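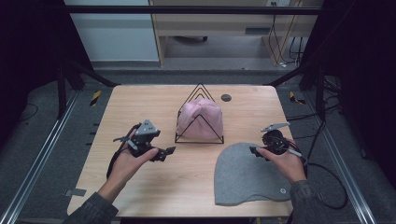 Pink ribbed beanie and grey beanie with a small white patch

Home | Shop | Patterns | Hat Care | Questions | Find Us

Your questions about looking after woolly hats

We get a good many letters and messages at Paracha Hats, and since Sobia Shaikh started answering them at the counter with a cup of tea in her other hand, the same few have come round again and again. So we have gathered them up for you. If yours isn't among them, do write, we really do love hearing from people (and seeing what you've knitted!).

How often should I wash my hat?

Less often than you might think. A wool hat worn on ordinary walks will go a good few weeks with nothing more than an airing by an open window. If you wear it for running, or you use hair products, or it has been lent to a teenager, then of course you'll want to wash it sooner.

Can it go in the machine?

Please look at the label first. Our Vandau range is a superwash wool and will go through a cool wool cycle quite happily, inside a pillowcase if you have one to spare. The Arnden hats are hand wash only, and we do mean it, as Tariq Yousafzai once put his own through with the towels and it came out the right size for a grapefruit.

How do I wash one by hand?

Fill a basin with cool water, add a small squirt of wool wash and let the hat sit for a quarter of an hour. Don't rub or wring it. Lift it out with both hands, press it gently, then roll it up in a dry towel and lean on it. Reshape it and leave it flat, well away from the radiator.

My hat has gone baggy. Is it ruined?

Almost certainly not! Ribbing relaxes with wear and usually pulls itself in again after a wash. Squeeze the ribs together with your fingers while the hat is still damp and let it dry like that. If it is still slipping over your eyes, a few rows of thin elastic threaded round the inside will see to it.

What about bobbles?

They come from rubbing, mostly at the back where your collar sits. A wool comb is kinder than a razor. Go lightly, in one direction, and stop as soon as it looks tidy.

How should I store hats over the summer?

Wash them in April or whenever you stop reaching for them, make sure they are completely dry, and put them away in a cotton bag. Moths are far fonder of a worn hat than a clean one. Cedar balls help a little, though they do need a light sanding every now and then to bring the scent back.

Do you mend hats?

We do, and not only our own. Zarmeena Zaidi does all our mending and is very patient with holes. Simple repairs are 17 pounds, and you can post your hat or bring it in to the shop.

Can you make one to my own measurements?

Yes, for any head at all. Measure just above the ears and send us the number along with your choice of colour. Return postage is included on made-to-measure orders.

Page last looked over in August 2020.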